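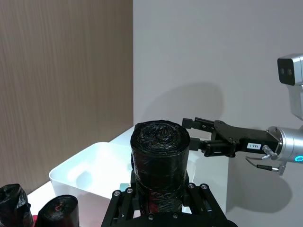

Print this page | E-mail this page

Home | Guides | Two-arm setups | Faults and fixes | Contact

How I fixed a handover that kept gripping too hard

If your two-arm robot has started stopping dead halfway through a handover, one arm clamped on and the other refusing to let go, this might save you an afternoon. Mine did it all through the bin liner job, which is a lovely job on paper (pick up a roll, pass it across, drop it in the white bin) and a pig in practice. The left gripper holds the roll upright by its lower end, and the right one comes in sideways towards the top, where the plastic is all bunched and crumpled. So there's firm roll at one end and squashy stuff at the other, and I'd used the same closing force for both!

What I kept getting was error 441, which in the Mudatero software means the two arms are pulling against each other. Please don't just clear it and press go. I did that once, and the left arm sprang back hard enough to knock the bin off the table.

Do this first:

1. Hit the stop and keep your hands out until both arms have settled.
2. Support the roll, then open the right gripper by hand from the Omora panel. Only the right one.
3. Open the left, and move both arms home at the slowest speed.

Now for the cure. Go to the handover settings and find the grip limit for the receiving arm. Mine was set to 3000 (no idea what units, the manual is silent) and I brought it down to 705. Then find the release delay and put it up to 6 tenths of a second, so the left side waits for a proper hold before it opens.

Ecaterina Bogdan spotted my other mistake, bless her: I was approaching too high. Bring the right fingers down until they close on solid roll and run it slowly with a finger on the stop. I've had one 441 since, and that was a loose cable.

Related guides
Homing after a hard stop
Checking gripper cables for wear
Stulodia bench layout, updated March
Hodoroagă finger pads: how to fit them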